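## 4.3 可拆洗外套的清洗与回装

适用于 Relemholm 系列组合沙发的坐垫套、靠垫套及配套靠枕套。皮革面料不适用本节。

### 4.3.1 拆卸

1. 将靠垫和靠枕全部取下,置于干净的平面上。
2. 找到外套底边的隐藏拉链。拉头收在布舌内,用回形针穿入拉头孔后拉开。
3. 从拉链对侧的两个角开始脱出内芯,每次移动一只手的宽度。
4. 将拉链重新拉合后再放入洗衣机。

> **注意:** 不得抓住拉链布带拖拽内芯。布带脱线不在保修范围内。

### 4.3.2 洗涤

1. 外套翻面,深浅色分开。
2. 选择轻柔程序,水温 30 ℃,脱水转速不超过 670 转/分。
3. 使用中性洗涤剂,不加漂白剂和柔顺剂。
4. 平铺阴干。禁止滚筒烘干。

同一组沙发的外套应在同一批次内洗完,否则相邻座位之间可能出现色差。首次洗涤后经向缩率在 2% 以内属正常,回装时面料会略紧,使用数日后恢复。

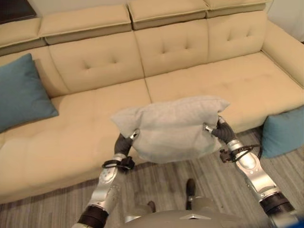
浅色面料对残留洗涤剂较敏感,干燥后如有发硬或水印,应以清水重漂一次,不再添加任何助剂。局部污渍不要单独搓洗,须整件下水。

### 4.3.3 回装

1. 确认外套完全干透。内芯受潮后应竖立通风,至少放置 14 小时。
2. 将内芯沿长边对折,送入外套至底部,松手展开。
3. 用手指将四角顶到位,接缝与内芯棱边对齐。
4. 拉合拉链,拉头收回布舌。
5. 双手轻拍正反两面,使填充物分布均匀。

> **小心:** 羽绒混填内芯不得用硬物敲打。内胆破损时停止使用,按附录 B 订购替换件,订货号 269。

### 4.3.4 周期

| 部件 | 清洗间隔 |
|---|---|
| 靠枕套 | 2 个月 |
| 靠垫套 | 6 个月 |
| 坐垫套 | 6 个月 |

坐垫每月前后翻转一次。L 形转角处的坐垫形状不对称,只可清洗,不可翻转。

面料耐磨与褪色问题见 4.5 节。本节 7 月 30 日修订,修订人:Takumi Uchida。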